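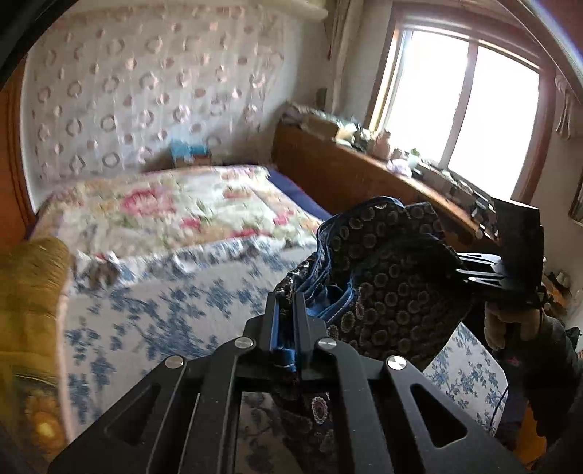
Soledad Sepúlveda wrote back that I must stop going to bed at nine. She says a person who goes to bed early in order to sleep more will only lie there more, and that I should stay up until I am stupid with tiredness, even if it is one in the morning, and then get up at the same hour every day including Saturday. I read it three times on the bus. I had hoped for a tea.

So, this is the first evening of the new rule. It is twenty past ten and I am in the kitchen with the small lamp on. I am allowed to read, to write here, and to fold clothes. I am not allowed to look at the phone, and I have put it in the drawer with the batteries and the birthday candles.

I want to write down how the sleeping went wrong, while I still remember the order. In April I was sleeping well. Then Werkport changed the shifts and I had two weeks of starting at five. I was proud because I got used to it fast. When the two weeks were over my body did not want to go back. I woke at half past three and heard the first 507 go by with no people in it, only the driver and all the lights. After that I lay and waited for the alarm. By the end of June I knew the sound of every pipe in this building.

What I tried: warm milk (no). Counting backwards in English (this makes me angry, I always get lost in the seventies). Counting backwards in my own language, which is too easy and leaves room for thinking. Changing the side of the bed. Moving the dark cloth with the little medallions so I would not see it first thing when I open my eyes. A book about canals that I borrowed from Zihan Hou, 48 pages so far. It is a good book, this is the problem with it. I wanted to know what happened to the second lock.

Zihan thinks it is the coffee. I drink one cup at Comum after lunch, a small one, and I do not want to give it up, so I argued with him for a long time, and then at home I was ashamed, because who argues like that for a small coffee? I will try one week with no coffee after noon. I am writing it here so that I will have to read it later.

My grandmother slept in the afternoon, sitting, with her hands on the table. At night she walked in the house. We children thought all old women did so. She made bread dough at two o'clock and went to look at the hens with a lamp, and she never called it a problem or had a word for it. I thought about her today when I was reading Soledad's message. I have a word for mine now, I looked it up, and I am not sure the word has helped me very much.

Ten to eleven. I folded the towels.

Today at work I put the wrong label on a whole cart and had to peel them off again with my nail. D'Souza saw it and took half of the cart without saying anything. I was grateful and also a little bit afraid, I do not like to be a person others must watch. Tomorrow I will bring him some of the plums. They are nearly too soft already, so it must be tomorrow.

I also forgot to call Idia about the mattress. The man there told me last week that a mattress can be tested at home for a month, and if you do not like it they take it back. I do not think the mattress is guilty. It is the same one I slept on in April. But when I lie awake I begin to feel one place under my left shoulder, a kind of hill, and by four o'clock it is a mountain. In the daytime I put my hand there and find nothing.

Quarter past eleven. My eyes are burning and I could sleep now, I think, on this chair. Soledad would say it is too early. She wrote "stupid with tired" in capital letters, in fact, I made it more polite above. Just now I read a sentence in the canal book and did not know who was the engineer and who was the duke.

I will wait until midnight. I will wash the cup, and write the list for tomorrow: plums, call Idia, stamps, ask if the Thursday shift can be changed. The alarm is set for six and I am not going to move it, whatever happens.

The 507 went by just now, the late one. There was a woman in the back with her head on the window, sleeping.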